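A Thursday evening at the Irkley shared workshop

Posted 2/20/25
Filed under: Visits

I had been meaning to get over to Irkley since last winter, when Lợi Quan first wrote to say that a few members of the shared workshop there had begun building a two-armed robot. I went by train and walked from the station, which takes longer than the map suggests as the footbridge is closed and you have to go round by the canal.

The workshop is on the ground floor of an old carpet warehouse in Gwilliam Street. You go in past the bike racks, sign the book and turn left. The woodwork room comes first, then the metal room with two lathes and a pillar drill, and then a corridor lined with members' storage boxes. The robot lives in the room at the far end. Members pay monthly and there is a drop-in evening for visitors, and that was the evening I picked.

Lợi met me at the door with a mug of tea. She used to repair lift controls and now does the wiring and most of the fault-finding on the build. Her partner in it is Eetu Partanen, who writes the software and keeps the log. The log is an ordinary hardback notebook. It had reached page 2238 in a numbering scheme that carries on from earlier projects, so the volume I was shown was one of a long row on the shelf.

The robot is called Cendia. The name was already on the project when Eetu joined and he has never found out where it came from. Cendia has two arms that were bought second-hand as a pair, with no hands, no manual and one damaged connector. The first few months went on getting the arms to move at all. Lợi traced every wire in both of them with a meter and drew the whole thing out on the back of a roll of wallpaper, which is still pinned up in the corridor. I spent a while reading it. Her handwriting is very clear, and the mistakes have been crossed out once and dated.

What I wanted to know was why the two arms carry different ends. The left has a hand with four fingers and a thumb. The right has a gripper. Eetu said they could not agree on which was better, so they fitted one of each and meant to choose later. That was a year ago. The hand can get round awkward shapes but has a lot of joints to look after. The gripper is simple and strong and goes wrong less often. Both need to work over the same table, and a good deal of the evening was about that: how far each arm can reach across before it gets in the way of the other.

The task they are working on is picking up small packets. Wrapped things are harder than blocks, Eetu told me, as the wrapper creases and slides and the shine confuses the software about where the edge is. They want Cendia to clear a table of them with either arm, choosing whichever is nearer.

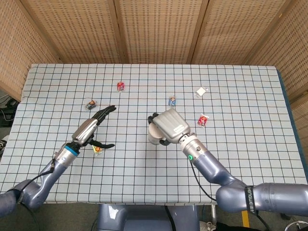 Reach was the first thing they went over with me. Each arm has its own area, and there is a strip in the middle that both can get to. Only one arm is allowed into the strip at a time. The rule is written into the software as a sort of token: an arm asks for it, waits, goes in, comes out and gives it back. Before they had the rule, the hand and the gripper met over the middle one Sunday and a finger joint had to be replaced. Lợi keeps the broken part in a tobacco tin and passed it round.

The squares on the tablecloth turned out to be useful to them. It was bought for the pattern, after they had tried drawing a grid on paper, which tore. When a pick goes wrong, whoever is standing nearest can say which square the packet was in and it goes in the log like a chess move. The cloth does wrinkle, and then the squares are not quite square, so they smooth it out before each session. Eetu would like a stiff printed board. Lợi thinks the wrinkles are good practice for the robot. They have clearly had this conversation before.

Putting the folding screen behind the table was Lợi's idea. The software had been picking out things on the shelves at the back of the room and treating them as possible targets, including a red fire bucket that it was very keen on. With a plain tan screen up, most of that stopped. The screen has rows of small holes in it and I asked whether the pattern caused trouble of its own. It did at first, under the old strip lights. They changed the lights.

A run goes like this. Someone sets out the packets, stands back and calls out that they are clear. Eetu repeats it and starts the program. The speed is kept low. One person has a hand near the stop button for the whole run and does nothing else, and visitors stay behind a line of tape on the carpet. I was pleased to see this taken seriously in a place where people come after work and are tired. The person on the button changes every half hour.

I watched several runs from behind the tape. The gripper did well on packets that were lying flat and less well on anything standing up, which it tended to nudge over before closing. The hand was slower. It came in low with the fingers straight, paused, and then closed the thumb against them. Twice it came up with nothing and went through the motion of putting nothing down in the tray. Eetu wants to add a check for that, using the current drawn by the finger motors, but the readings jump about too much at present. He showed me the graphs on his laptop and I could see what he meant.

Half way through we stopped for biscuits in the metal room, as no food is allowed in with the robot apart from what it is picking up. I asked about money. The arms took most of what they have spent. The hand came from a small firm called Drulla that was clearing old stock, and they got it for 700 pounds with a spare thumb. Everything else has been found, swapped or made on the premises. The brackets joining the hand and the gripper to the wrists were turned on the smaller of the two lathes, and the left one is a third attempt. The first was too heavy and the second had its bolt holes one step out, so the hand sat slightly twisted.

Cables are the part Lợi would do again from scratch. The joints turn further than she had allowed for, so there has to be slack, and slack catches on things. She has tried clips, spiral wrap and cloth sleeves. Straps near the joints have lasted best. Her advice to anyone starting out was to move every joint to both ends of its travel by hand, with the power off, before cutting a single cable to length. She also labels both ends of everything, and checks the labels on the first session of each month.

The workshop has a rule that any long-running project must be able to be shut down safely by a member who knows nothing about it. There is a card for this by the door, with four lines on it. I was invited to try, and managed it in less than a minute: arms to rest, wait for the click, main switch, tick the sheet. The arms have brakes, so they do not drop when the power goes. The brakes are the one thing Lợi and Eetu both said they would not do without.

After the break they ran a longer test of 30 picks, with both arms allowed to work and the packets put back by hand after each clearance. I had a train to catch and left before the end. Eetu sent me the result the next morning. The gripper had dropped three and the hand had missed more than that, mostly at the far edge of the table where it is close to the limit of its reach. They are going to try moving the table a few centimetres nearer to the robot. This will make the middle strip wider and so the arms will wait for each other more often, but he thinks it is worth it.

If you want to visit, the drop-in evening is every Thursday from half past six. Ring the lower bell, as the upper one belongs to the flat. There is level access through the yard if you ask beforehand, and the room at the end is warm, so you will not need a coat once you are in. Flat shoes with closed toes are required in the metal room, which you have to pass. Children are welcome with an adult, behind the tape like everyone else.

I plan to go back once the table has been moved. Lợi has also promised me a copy of the wallpaper drawing, if she can find somewhere with a scanner wide enough to take it.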